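Entretenir et ranger sa vaisselle colorée pour qu'elle dure

Publié le 3 juin 2025

On me demande souvent comment je fais pour que mes assiettes gardent leurs teintes douces après des années de service. Je vous rassure tout de suite, il n'y a pas de secret de grand-mère là-dessous, juste quelques gestes que l'on prend vite et que l'on finit par faire en pensant à autre chose (au repas du soir, en général !). Prenez un café, je vais être un peu bavarde.

Avant toute chose, sortez vos pièces et posez-les sur une surface claire. Le blanc ne pardonne rien : on y voit bien mieux les ternissures, les petits éclats et les traces de thé. Une tasse rouge, une casserole bleu-vert pâle, un plat ovale vert sauge, tout cela se juge mieux à plat que dans la pénombre d'un placard. 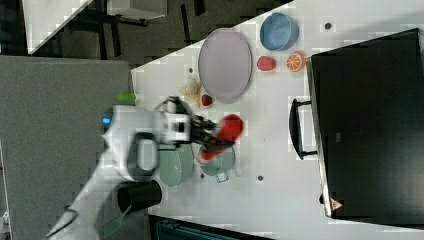 Atelier Maison et Table – Club des loisirs de Trellia

Étape 1 : trier. Faites une pile pour ce qui sert tous les jours, une autre pour les grandes occasions, et une dernière pour ce qui est ébréché. Passez le bout du doigt sur les bords, tout doucement, car un éclat se sent souvent avant de se voir. Les pièces abîmées feront de très jolis dessous de pots, alors ne les jetez pas trop vite.

Étape 2 : laver à la main, au moins de temps en temps. Remplissez une bassine d'eau tiède, 46 degrés au maximum, et ajoutez une cuillerée de savon de Marseille râpé. Évitez la face verte de l'éponge, qui finit par voiler les couleurs. Pour les auréoles tenaces, une pâte de bicarbonate et d'eau, laissée 8 minutes puis rincée, fait des merveilles sur la faïence émaillée – essayez d'abord sous le pied de la pièce, on n'est jamais trop prudent.

Si vous tenez au lave-vaisselle, choisissez le programme à 50 degrés et espacez bien les assiettes. J'ai perdu en décembre un saladier que j'aimais beaucoup pour l'avoir coincé contre une cocotte, et j'y pense encore !

Étape 3 : sécher. Un torchon de lin bien usé reste ce que je préfère. Laissez ensuite les pièces à l'air libre une petite heure, surtout celles dont le dessous n'est pas émaillé.

Étape 4 : composer avant de ranger. C'est mon moment favori, je l'avoue. J'essaie des mariages de couleurs, je déplace, je recommence. Une assiette lavande pâle avec un bol bleu clair, par exemple, donne un ensemble très tendre, et il suffit d'une pomme rouge et d'une demi-orange, même factices, pour le réveiller.

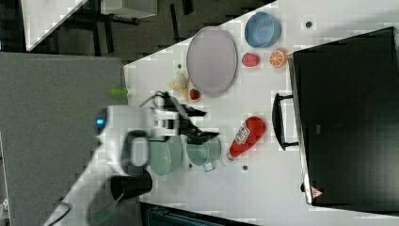

Bulletin n° 50

Quand une association vous plaît, notez-la sur un bout de papier glissé à l'intérieur du placard. Vous serez contente de la retrouver le jour où les invités arrivent plus tôt que prévu.

Étape 5 : ranger. Intercalez un rond de feutrine entre les assiettes, les plus grandes en bas, et n'empilez pas plus de huit pièces. Les bols se glissent volontiers les uns dans les autres, mais les tasses, elles, préfèrent être seules et à l'endroit, posées sur leur pied. Gardez les plats ovales à la verticale si vous avez un casier, ou tout en haut de la pile sinon.

Pour la feutrine, une vieille couverture de laine passée à la machine convient très bien. Découpez les ronds un peu plus petits que le fond de l'assiette, ils ne dépasseront pas et la pile restera bien droite.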